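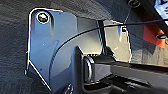
May 21, 2023
By Jovita Cortés

Search this site Go

Screws, Brackets and Cables: Bench Notes

Counterbored screw heads collect grit. Clean the recess with a dry, stiff brush before inserting the driver. Seat the tip fully and keep the shaft in line with the screw. A driver held at an angle rounds out the recess, usually on the first hard turn.

Tighten bracket screws in stages. Start all of them by hand, bring each one to light contact, then go around again for final torque. On a bracket with a fold or step, check that the flat face sits flush before the second pass. A gap at one corner means a burr or a bent part – file or replace it, and do not pull it down with the screw.

Matte metal shows marks that polished metal hides. Wipe with a damp microfiber cloth and dry at once. Pale specks that stay put are usually scratches or chips in the finish. Abrasive pads leave shiny patches.

Thin cables need slack. Leave a loose curve between fixing points and keep it clear of sharp plate edges. If the cable passes through a notch, deburr the notch first. I allow 3 inches of slack at any part that moves, and tie no closer than 6 inches from a plug.

A dark felt or fabric bench cover protects finishes but hides black screws. Put fasteners in a shallow white dish. Vacuum the cover before fine work, as metal chips lodge in the weave and scratch whatever is set down next.

Check fasteners again after a week of use. My next full check of the bench is in July.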